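# Scoring a two-arm desk-tidying test

People ask whether a robot can clear a desk yet. The answer depends on what counts as cleared, so fix that before you run anything. The procedure below is the one we use at Kodari for small stationery chores. It assumes two arms that are already calibrated and a policy that loads without errors.

## 1. Choose the items

Use ordinary things in mixed shapes: pens, a notebook, a small box, a pad or card. Thin flat items are the hard ones. A parallel gripper closes on a box easily, but it needs an edge to get hold of a card lying flush with the surface.

Write the end state as one sentence per item. "Pen inside the cup" can be scored. "Desk looks neat" can't.

## 2. Set the start layout

Place the items by hand, then save a reference image. Before each trial, overlay the live view on the reference and correct anything that has shifted. Keep at least one item close to another, as on a real desk.
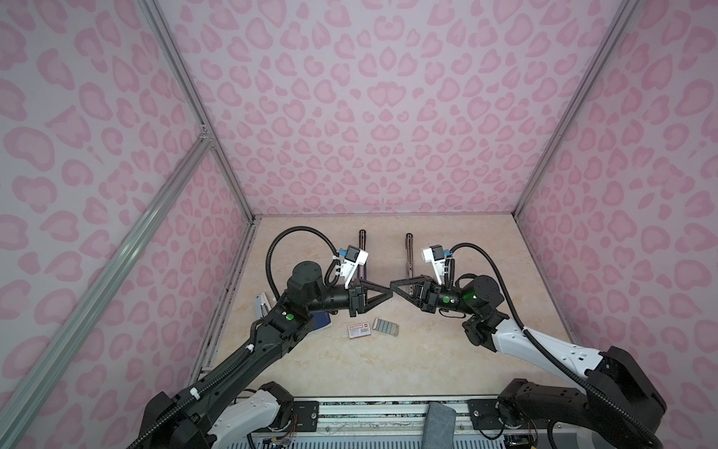

Run 100 trials per layout. Fewer than that and a change of a few points tells you very little. Ratih Sinaga wrote our reset script, which logs the layout ID and stops the clock while hands are inside the enclosure.

## 3. Score each trial

Record these fields:

- `items_done`: items that meet their sentence
- `assists`: times a person touched anything
- `time_s`: first motion to last release
- `fault`: drop, collision, stall or none

A trial with any assist is a fail. Log it anyway.

## 4. Compare with a person

Have someone do the same chore from the same layout. In our September set, Dimas Jugah took 11 seconds. The arms had a median of 113 seconds on completed trials and a worst case of 299. Most of the difference was repeated grasp attempts on flat items.

For now we rate pens and boxes as usable with someone in the room, and flat cards as not ready. Rerun the full set after any change to fingertips, lighting or camera mounts, and store the results under a new layout ID.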